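Whiteboard cleaning, quick notes
Posted 2025-06-27, filed under Desk and Workshop

Writing this fast before I forget what worked. Small whiteboards, the framed kind you use for a grocery list or a cut list. Not the giant wall ones, those are a diffrent job.

Take it down first. Lay it flat on a table. Seriously. Scrubbing a board while it hangs from one nail is how I chipped the paint by the back door, and the drips run down into the bottom of the frame where you can't get them out.

Wipe the table before you lay the board on it. Crumbs and grit underneath = scratches on the back, or on the table.

Dry first, always. Clean eraser or a dry microfiber, start in the top left corner and go across, then down a row. Short strokes. Circles just move the dust around and you get that gray haze. Shake the cloth out halfway through. Outside, not over the sink.

Then damp. Not wet. Warm water, one drop of dish soap, wring the cloth hard. Dry it right away with a second cloth. Water sitting along the frame gets under the edge and the surface starts to lift, lost one board that way in October. 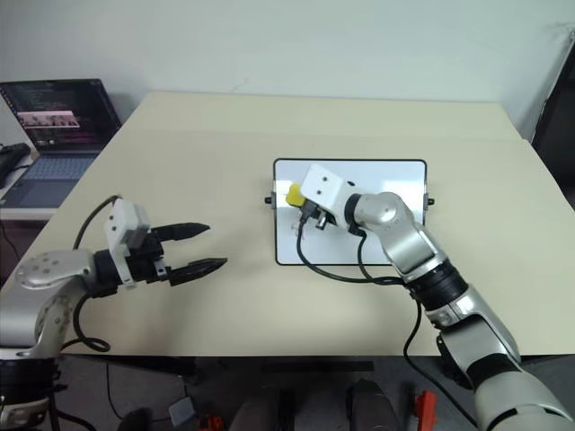 What do you do about the faint marks that stay behind after wiping?

Draw over them with a fresh dry-erase marker, wait a few seconds, and wipe while the new ink is still soft. It pulls the old ink up with it. If that leaves a shadow, a little rubbing alcohol on a cotton pad, dab, wait, wipe. Two goes at most. After that it's probably a scratch in the coating holding ink and you're only making it worse.

Things I've used, in no order:

Rubbing alcohol. Best for old marker. Open a window. Keep it off painted frames, took the black right off a corner of mine.

Hunari board spray. Fine. Smells like fake lemon. 500 ml bottle lasts forever if you spray the cloth and not the board.

Koivisto felt eraser. Good, but the felt loads up fast. Vacuum it with the brush attachment, or bang it on the step.

Baking soda. No. Scratches. Same for the white melamine sponges, they work great the first time and then every mark after that sticks.

Glass cleaner. Okay in a pinch, leaves mine a bit greasy so the marker skips.

Permanent marker by mistake: same trick, scribble over it with dry-erase, wipe, repeat. Then alcohol. Don't panic and grab the scouring pad.

Edges and corners. Dust packs in where the surface meets the frame. Old toothbrush, dry. Or a cotton swab, barely damp. If your board has little knobs or pegs on the sides go around those with the swab too, the grime there is mostly finger grease so a bit of soap helps.

Loose frame corner? Push it square, tape it, tiny bit of glue from the back. Leave it flat overnight with something heavy on the corner. I use a can of tomatoes.

Eraser care. Most "dirty" boards are dirty erasers. Felt ones, see above. Foam ones can be rinsed, squeeze and let dry all the way before you use it again. Cloth ones go in the wash, NO fabric softener, it leaves a film and the board streaks for weeks.

Markers. Store them flat, or tip down if they're going pale. Cap on till it clicks. Toss the dry ones, don't put them back in the cup, we all do it. Cheap ones from the Uteleo multipack ghost badly, the Cuvano ones wipe cleaner but dry out sooner. Pick your problem.

How often: dry wipe every time you change the list. Damp wipe once a week if its a kitchen board, there's grease in the air. Workshop board, whenever the sawdust bugs you.

Don't leave writing up for months. I had a phone number on mine all winter and it's still there if the light is right.

Hanging it back up: let it dry first, check the screws while it's off the wall, and put a felt dot on each bottom corner so it doesn't mark the paint.

Next up is the pegboard, same deal, short notes. Need to find the hooks first.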